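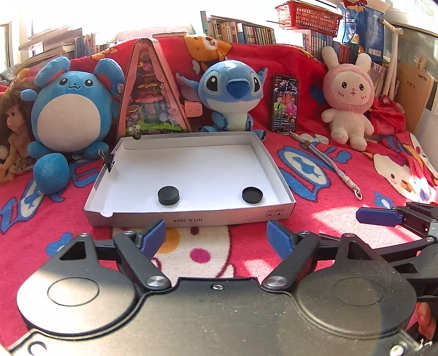

Pre-release safety checklist: Zilow date picker component
Reviewer: Clyde Tran
Package owner: Sigrún Norðdahl
January 2020

Filled in against the release branch. Comments sit under the item they belong to.

1. Dependencies

Lock file committed: Yes
Audit run with no high warnings: No
Comment: One high warning, from Stetel, which we only use in the build. It never reaches the bundle. Sigrún will move it to dev dependencies before the tag.

Unused packages removed: Yes
Comment: Camargo is gone. The two helpers we used from it are now in the utils folder.

2. Input handling

User text escaped before render: Yes
Raw HTML props documented: Partly
Comment: The footer prop still takes a string of HTML. The readme mentions the prop but says nothing about cleaning the string first. Please add a warning and a short code sample.

Bad dates rejected: Yes
Comment: Tried an empty string, null, a negative year and February 30. All four give the error state and the form keeps working. 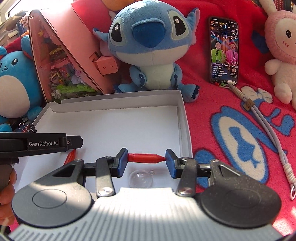
3. State and cleanup

Event listeners removed on unmount: No
Comment: The resize listener stays behind. I opened and closed the picker 300 times and the listeners were all still there. The click listener is fine. This one blocks the release.

Timers cleared: Yes
Works outside the Jendside layout wrapper: Yes
Comment: It used to throw if the wrapper was missing. It now falls back to the default theme.

4. Tests

Unit tests pass: Yes
Comment: 287 pass, 7 skipped. The skipped ones are all time zone tests, skipped since October. Either fix them or open a ticket for each.

Keyboard test done by hand: Yes
Comment: Tab order is right. Escape closes the popup but focus goes to the page body. It should go back to the input.

Result: Not approved
Fix the resize listener and the Stetel entry, then send it back to me. The readme and focus items can go in the next patch.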